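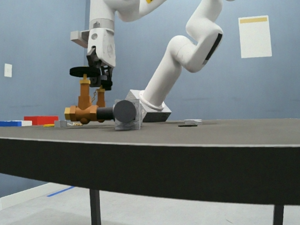
Teaching a robot by showing it: notes for session four

Most of what goes wrong when you teach a robot by remote control goes wrong before the gripper has touched anything at all, and I'd like to spend a good part of this session on that stretch of time. You line up, you think you're lined up, you close the fingers, and you've got hold of air. Take the valve. The fingers come down over the right side of the black handwheel, and from that side view I couldn't tell you for certain whether they're level with the wheel or a little way behind it. The wheel is very nearly edge-on, so you've lost the one shape that would have helped you judge. If that were your only view while driving, you'd be guessing, and every guess you make goes into the recording along with everything else.

So that's where we're starting. If you missed last time, the short version is that we talked about why anyone would bother showing a robot a job when you could sit down and write out the steps. (Short answer: try writing out the steps for picking up a chain.)

Two ways of showing

The first way is by hand. You take hold of the arm itself, the motors go slack enough for you to push it about, and you walk it through the job while it records where all its joints are. Everybody likes this the first time they try it. It feels like guiding a child's hand with a pencil in it, and you can feel through your own arm when the tool meets something. The drawback is that you are standing right there, your sleeve is in the camera view, and you've got your body between the robot and whatever it's meant to be looking at. If you plan to train from camera pictures, your elbow is now part of the lesson! There's also the plain fact that a big arm is tiring to push around, and people get sloppy after half an hour.

The second way is by remote control, and you'll hear people call it teleoperation. You sit to one side with some sort of controller, the arm copies you, and the cameras see only the arm and the objects. You get cleaner recordings. You also lose nearly all sense of touch, and you'll find out how much you relied on it. Our Kostomeck handsets give a small buzz when the gripper meets something, but it's the same buzz for a light brush and for a proper shove, so please treat it as a doorbell and then look at your views.

In the Condwood course we do both. In the simulator (Lunano, the one you've all got logins for by now) we only do the second, for the obvious reason that there's nothing to get hold of.

What gets recorded

I get asked this every year, so let me put it down plainly. Each demonstration is a folder. Inside it you've got the camera views, the position of every joint, how far open the gripper is, and the commands you sent. Those last two are easy to muddle up. What you asked the arm to do and what the arm did are different things, and the gap between them grows when you move fast. If you jerk the handset, the command jumps at once and the arm follows a moment later. A learner trained on the commands will be learning your jerk. One trained on the positions will be learning the smoothed-out version, which looks lovely on a plot and may not be what you want near contact. We'll come back to it in session six with some plots.

You also get a start state, and in Lunano you can go back to exactly the same one as often as you like. Please don't! I know it's tempting, you get quicker every time, and by the tenth go you look like a professional. But the learner then knows one arrangement of the bench and is lost in every other. Shuffle the objects between takes. There's a shuffle button. Use it even when you don't like the arrangement it gives you, and especially then.

How to drive

A few habits, in no special order. I've got opinions on all of them and you're welcome to argue with me in the tea break.

Check two views before you close. I said it above and I'll go on saying it. A side view tells you about height, and a view from higher up tells you about where you are over the bench. Neither one will do by itself. When the two disagree, believe neither and move a little; the thing that shifts in the view will tell you which one was fooling you.

Come in from straight above where you can. With the wrist hanging down, you've got three directions to think about and a twist, and most people can manage that. Tilt the wrist and your left and right on the handset start meaning something else.

Pause as little as you can. Everyone does this one: they get to just above the object, they stop, they think, they scratch their nose, and then they carry on. A person watching the recording skips over it. The learner doesn't. It sees the arm holding still above an object, over and over, with nothing in the view to say when the stillness should end, so it learns to hang there. If you need to think, do it before you start the take, or stop the take and throw it away.

Pick one way of doing the job and stick to it for the batch. If you sometimes go left round an obstacle and sometimes right, the simpler sorts of learner will split the difference and go through the middle. You'll see this with your own data next time and it's quite funny, the first time anyway. 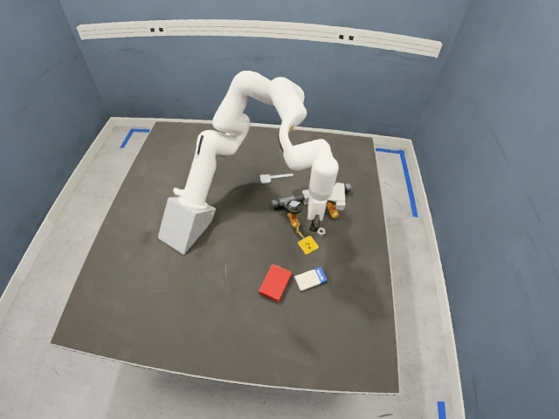 Vary the things that will vary in real use, and keep the rest as it is. This sounds like the opposite of what I've just said and it does trip people up. Where the objects lie, which way round they're turned, where the arm begins: change all of those. The order of steps, which finger goes where, how high you lift: keep those the same. When you're not sure which group something belongs in, ask yourself whether the robot will get to choose it. If it does, be consistent about it.

Small things are harder than they look. A nut is a misery by remote control, partly because the fingers hide it at the very moment you most want to see it. Go down beside it first, get your height right against the mat, come up a touch and then move across. A block is kind to you and you should start with one. Round things lying on their side roll, so close slowly and evenly, and if a pipe starts to go, open up and let it settle before you chase it. Chains I'd leave until you've done a week of the others.

Turning jobs, like a handwheel, need a plan for the wrist before you begin. The wrist can only go so far round before it runs out, and people always start from the middle, get half a turn, and jam. Wind the wrist back first and then grip. If you need more than one go, make the let-go-and-wind-back part of the demonstration, done in the same way each time, so that the learner picks it up as part of the job.

Mistakes you should keep

My colleague Vinzenz Bühler and I have been disagreeing over this since March, so you may as well have both sides. I used to throw out any take with a fumble in it. Vinzenz keeps them, provided the driver put it right afterwards. His argument is that a learner which has only ever seen perfect grasps has no idea what to do once it's a little bit off, and it's always a little bit off. Small errors pile up, it drifts somewhere you never took it, and then it's on its own. A take where you miss, back up and try again shows it the way home.

I've come round, mostly. In last year's class set we had 1,287 takes in all. I'd marked 700 of them as clean, and there were about 300 more where something slipped and got put right. The learner trained on both lots together did better on the bench arrangements it hadn't seen, and I had to buy the coffee. What was left over was the true rubbish: dropped things left where they fell, recordings begun too late, one where somebody had gone off to answer the door. Those still go in the bin.

What I won't have is people making mistakes on purpose. You can always tell, they look like bad acting, and the put-right part comes far too quickly.

A word on simulated benches

You'll hear it said that simulated demonstrations are second best. I don't see it like that, but you should know where they mislead you. Contact is the weak spot. A simulated object may slide when the real one would stick, or sit perfectly still in a grip that would never hold it. If a grasp works in Lunano with only the very tips of the fingers, do it again deeper, even though the software is happy. Light is the other one. Shadows from the arm are a real help for judging height, and drivers come to lean on them without noticing, and then they go down to the Lanz room where the lamps are all over the place and wonder why they've gone clumsy.

On the good side, nothing breaks, you can shuffle in a second, and I can set you all going at once instead of having you queue for an arm.

For next time

Record 29 takes of one job of your choosing. Yes, it's an odd number, it's what fits in the time slot with a bit left for checking. Choose something with one grasp and one placing. Shuffle between takes. Keep your fumbles if you put them right, and put an F in the note field so we can find them.

Then, before you hand anything in, watch the whole lot at double speed. You'll spot your own pauses straight away. Write me a few lines on what you saw yourself doing that you didn't know you did, and put them in the same folder as the takes. Spelling doesn't matter, I only want to read them before I load your data.

If your handset drifts when you're not touching it, unplug it, lay it flat, plug it back in and count to five. If it still drifts, bring it to me and take one from the blue crate.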